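3. Sorting and Weighing of Mixed Produce

3.1 Items and containers

The second part of our study concerns how produce is put together and weighed before it is recorded. We took this task from the back room of a small grocery in Bamstead, where one of the authors observed the morning work for several weeks in June. In that shop, long vegetables were placed in open baskets, while round fruit was set aside and weighed one by one. The staff gave us a simple explanation: a round fruit rolls under the longer pieces and is then forgotten.

We kept this division in our own layout. Long items belong to the basket, and a round item gets its own place on the table. Toy vegetables were used, so that shape and size stay the same through all sessions. Figure 4 gives the general layout, with the basket in the center of the table and the round item on a shallow metal tray.
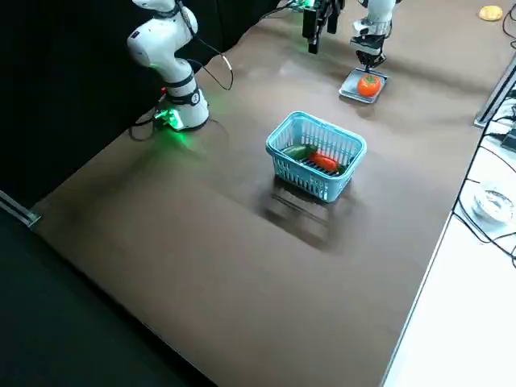 Figure 4. Basket with toy vegetables and tray with the round orange item.

The basket has openwork sides. This matters for the task, as the content can be partly checked from the side and not only from the top. Yoshida's earlier notes on the Masis trays reported that closed boxes led to more repeated looking, and we wished to avoid this effect. The tray has a raised rim, which we preferred to a flat plate for anything round.

3.2 Position of the scale

For the weighing step a small digital kitchen scale was used. We first considered a larger shop scale of the Quintanilla type, but it takes too much of the table and its platform is higher than most of our items. A kitchen scale with a square platform is enough for single pieces, and many people have a similar one at home.

The scale was not fixed to one point. In some layouts it stood near the basket, and the item to be weighed was left well away from both, so that the item had to be carried over the open surface. We call this the far layout. Items with a patterned top, like biscuits or waffles, were included here too – they are flat, and they behave differently from fruit when they are set down.

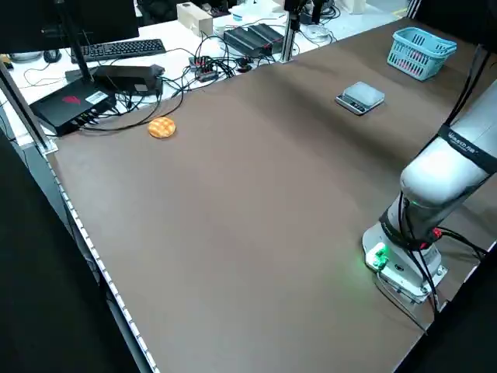
3.3 Weighing records

In total 1033 placements were recorded. Of these, 218 used the far layout, and 113 were repeated on the request of the person who read the notes. A placement was accepted when the item rested fully on the platform and nothing else touched it. The accepted weight was written by hand in a table with 12 columns, one for each kind of item.

Between two placements the surface was looked over for crumbs and small marks. This sounds like a minor point, but in the grocery the same check was part of the routine, and Boateng (personal communication) considers it the step most easily left out when the work becomes fast. Plain, light surfaces are easier to check than patterned ones, and even one dark speck stands out on them.

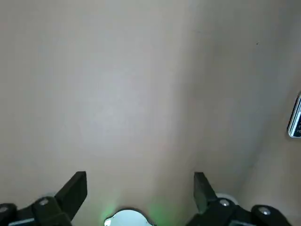
3.4 Round items on the platform

Round items were the most difficult group. The platform of a kitchen scale has no rim, and a fruit with an uneven bottom can turn slightly when it is released. We therefore asked that such an item be lowered until it rests on the platform and held for a moment before it is let go. The weight was read only after this.

During the weighing of a round item the basket stayed on the table with its open top up. In several layouts it held only one cucumber. We did not find that a fuller basket changed the accepted weights, but it did make the notes longer, for the writer tended to list the whole content each time.
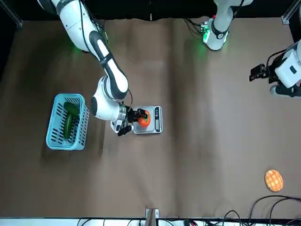

3.5 Comparison with the Flonwood procedure

The Flonwood procedure asks for all items to be weighed first and sorted later. Our order is the opposite for long items, and the same for round ones. We think this mixed order is closer to what happens in a small shop, where the basket is filled as the goods come in. The weights obtained by the two orders are compared in the next section, separately for each kind of item.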